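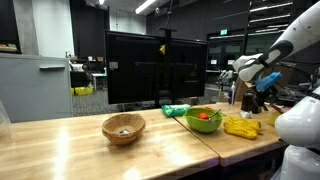
Skedlow tabletop arm package — worth the money for a small lab?

Posted by abilio_frade, 15 Feb 2023

We're a small group and we've been quoted for the Skedlow tabletop package. It comes with the arm, controller, gripper, stand, their software and a year of phone and remote support. It's a lot for us, and I'd like to hear from people who have used one for more than a demo.

Our work is picking mixed household items off a table and putting them into bowls and baskets. Plastic bowls, a wicker basket, utensils, play food, packets that crinkle. Nothing heavy. We have the loan unit until the end of the month, set up on two wooden tables pushed together in our own space, so I'm past the brochure stage.

What I like so far:
Unpacking to first motion took an afternoon.
Hand guiding is smooth, and you can teach a pose without looking at the pendant.
The manual is readable.

What I don't like:
The gripper fingers that come standard are too short for anything deep.
The software licence is tied to one computer.
The quote lists "commissioning" as a separate line and I can't get a clear answer on what it covers.

Anyone?

vrocha wrote:

We bought the same package in December. The arm is fine. I'd buy the arm again. I wouldn't buy the commissioning.

In our case it was one technician for one day. He bolted the base down, ran the self test, set the payload for the gripper and went through the safety stops with us. All of it is in the manual, chapter four. If your people have installed any arm before, ask them to strike the line out. They did it for a neighbouring group without much of a fight.

Carolina_C wrote:

Disagree with vrocha on commissioning. Our base was mounted out of level and we didn't know until the technician put a gauge on it. We'd have spent weeks blaming the calibration. If you have someone who does this for a living, skip it. If it's grad students, pay for it.

On the fingers, yes, they're short. We had longer ones printed. The mounting pattern is in the download section under accessories, not under gripper, where you'd expect it.

abilio_frade wrote:

Thanks, found the drawing. It's grad students, by the way.

Does anyone have trouble with shiny things? Metal spoons and forks in a bowl are our worst item. The grasp planner that comes with the package seems to want to go for the rim of the bowl.

mbastos wrote:

Same with ours. The planner treats whatever sticks up past the rim as part of the bowl. I set a minimum height on the bowl region and taught the utensil pick as its own routine. It's a workaround and you shouldn't need it at this price.

Also check your light. Our tabletop is varnished and the ceiling lights come straight back off it. A matte sheet over the working area helped more than any setting I changed.

prostby_pete wrote:

I'd look at Cordeiro before signing. We have two of theirs at the Prostby site. Less reach, but the software runs on whatever computer you like and you can open a ticket and get someone who wrote the thing.

vrocha wrote:

Cordeiro's gripper is a separate purchase and so is the stand. Once you add them up the two quotes are closer than they look. And less reach matters if he's working across two tables.

prostby_pete wrote:

He might not need both tables. Most of what people call reach problems are layout problems.

abilio_frade wrote:

I do need both. One side is where the things start and the other is where they end up, and we change which is which. I did ask Cordeiro for a quote. No reply yet.

C. Teixeira wrote:

I look after equipment purchasing for a teaching lab in Fledville and we went through this last year with both vendors. A few points for the original poster.

The support is good in the first year. After that it's billed, and the renewal quote we got was higher than the one we'd been told to expect. Get the renewal figure in writing before you order.

The licence can be moved between computers. You have to email them and it took four working days for us. There's a floating licence as well, but it isn't on the price list. Ask for it by name.

The fingertip pads wear. Ours were replaced after 200 hours or so of picking — the student logs are not perfect — and a set costs more than it should. Order a spare set with the arm, as shipping on its own was 15 dollars for something that fits in an envelope.

I'd still call it decent value. The arm has not had a fault.

mbastos wrote:

200 hours is short. We're well past that on the first pads. What are you picking up?

C. Teixeira wrote:

Anything the students bring in. The woven basket was the worst for the pads. They dragged them along the rim.

mbastos wrote:

OK, that would do it. We hardly touch baskets except to drop things in.

Carolina_C wrote:

Another vote for getting the renewal price in writing. Ours went the same way.

Has anyone tried soft items with the standard gripper? Cloths, crumpled packets, that sort of thing. Ours pinches them well enough, but the "object held" signal doesn't come on if the item is thin, so the program thinks it missed and goes back for another try with the thing still in its fingers.

vrocha wrote:

Width threshold. Default is set for rigid parts. Drop it as low as it will let you and turn off the automatic retry. You'll get the odd false positive.

Carolina_C wrote:

Tried that. The lowest setting is still too high for a single layer of cloth. I'll log it with them.

abilio_frade wrote:

Update for anyone who finds this later. I rang Skedlow and asked about the floating licence. They have it, and it adds 1,505 to the quote. I asked them to take that off against the commissioning and they wouldn't, but they threw in the spare pads and a set of the longer fingers. We're keeping the commissioning, on Carolina's advice.

Renewal price is coming by email. I won't sign until I have it.

Cordeiro did answer in the end. Their delivery date is too late for us.

prostby_pete wrote:

Fair enough. I still think you're overpaying for the software. Ask them if the licence covers the next major version, because the last one was a paid upgrade.

abilio_frade wrote:

Didn't know that. Will ask.

vrocha wrote:

It was free if you were in support at the time. Paid if you'd let it lapse.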